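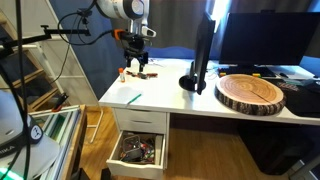 A small vial with an orange cap on the white desk, lower drawer open.

The woman who makes the draw for the Preselton and District Soccer Association would like it known that she doesn't hate your club. She has been asked whether she does by 37 of them, by her own tally, which is impressive in a competition that has only ever had 22 at one time. "Some folded and re-formed under a new name," she says, "and then asked me again."

Print this page | E-mail to a friend

She has asked to go unnamed, on the grounds that everyone who matters already has her mobile number. There are 46 teams in the association this season, from the over-35s to Premier Division, and each of them must be told by the end of February who it is playing, where, and at what ungodly hour. Most of them share grounds. Several share a goalkeeper.

"People think a draw is a list," she says. "You put the teams in a hat and out they come. I had a bloke from Tornley Athletic say to me, couldn't you just pull them out of a hat? I said you had eight o'clock kick-offs four weeks running last year and you rang me every single week, what do you reckon you'd be like with a hat?"

Tornley come up a lot. They play at a reserve on the far side of the river, on a pitch with a slope that visiting captains describe in terms usually kept for ski resorts, and by long tradition they believe the draw is rigged against them. Yeon Rovers also believe it's rigged, in favour of Tornley. She regards this as proof of balance.

How did she come to do it? She played, first, for Yeon women's side in the years when it had to borrow the men's shirts and wash them before giving them back. Then she did her knee. Then she went to an annual general meeting to complain about the draw.

"I had three pages," she says. "I got to the bottom of the first one and the chairman said, that's very good, would you like to do it? And everyone clapped. I thought they were clapping the complaint."

For the first few years it was done on graph paper, in pencil, with a coloured code she can still recite. Green was a bye. Red was a ground closed for cricket, the cricketers having a view of when autumn starts that is all their own.
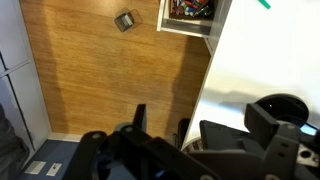
Markers and pens fill part of the open drawer; a small dark container sits on the floorboards.

The association moved to a program called Vimero after a season in which two Third Division teams were drawn to play each other at two different grounds, and both turned up, and both claimed the forfeit. That dispute went to a hearing. The hearing found in favour of the referee, who had gone to a third ground.

"Vimero is very good," she says, in the tone of someone speaking about a son-in-law. "You tell it what you want and it gives you a draw in four seconds. Then you spend three weeks telling it what you meant."

What it can't be told, or can't be told in a box with a character limit, is the lore. Yeon's lights go off at nine whether or not the match has finished, after an arrangement with the neighbours that was meant to be temporary. Preselton United Reserves can't play early on the weekend of the show, as half of the back four have cattle in it. There are two brothers in the Second Division who must not be drawn against each other until their mother says so.

"She rings," says the draw secretary. "She's very polite. This year she said possibly after June."

Then there are the requests. Clubs are allowed to lodge them in writing before Christmas, and she reads every one. Last season there were weddings, a christening, a fiftieth in Bali and one club that asked for no away matches at all until it had sorted out its bus. Another wanted a bye in the week following its end-of-year trip, which it hadn't yet booked, and so asked that the bye be kept flexible.

"I wrote back and said a flexible bye is called a forfeit."
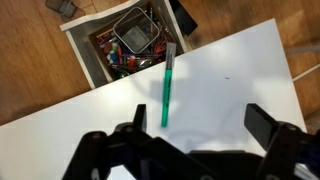 A green-barrelled marker near the table's far edge.

I ask about wet weather, and she puts down her tea.

Wet weather is the other job. When the council closes the grounds it does so by recorded message at half past six in the morning, and it's her task to ring the number, listen to the whole thing, including the part about dog registration, and pass on the result. She once let it go until seven. By then the Tornley under-17s were on the road with a boot full of oranges.

The washed-out games have to go somewhere. There is a catch-up weekend in July, and in a dry year it stays empty and people accuse her of wasting it. In a wet year it fills by May and she starts looking at weeknights, at which point clubs discover that their players have jobs. The worst season on record lost so many rounds that the Fourth Division was settled on points per game, worked out to three decimal places on the back of a canteen order. The winning margin was .004. She kept the canteen order, and has had it out more than once, when somebody at a presentation night wants to go over it again.

She reckons she passed 1,000 matches rescheduled a while back, and marked it by rescheduling another one. There's no medal for it. There is a life membership, which entitles her to free entry at grounds that don't charge.

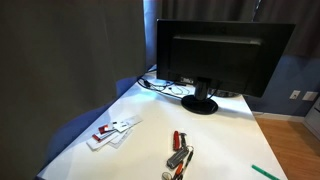
The monitor from behind, cables and all.

Does she get to watch much? She does, as it happens. Most weekends she picks a game nobody would go to on purpose and stands at the end without a car park. Her favourite colour of card is yellow, "because they always look so surprised". She has strong views on short corners and on any side that passes back to the keeper from a kick-off, and for the record she thinks Tornley were hard done by in last year's semi-final.

"Don't print that," she says, and then, after a moment: "No, print it. They'll think I'm having a go at them."

I ask when she means to give it away. There has been an understudy, twice. The first moved to the coast. The second did one full draw under supervision, saw the e-mails that came in after it was released, and took up refereeing for the quiet.

So she'll do next season's, and she has already started. The under-13s are going to nine-a-side and will need smaller pitches, the council wants to rest the bottom oval until April, and Yeon would like to know whether the first round could be played at home, at two in the afternoon, against somebody they can beat. They've put it in writing. They've also asked whether it could be kept from Tornley, whose own request, in almost the same words, was sitting under it in the pile.

Print | E-mail this story

RELATED STORIES
Bottom oval to be rested until April
Tornley slope "within the laws", says ground inspection
Preselton United seek canteen manager, own tongs preferred
Under-13s to trial nine-a-side
Letters: Those lights at Yeon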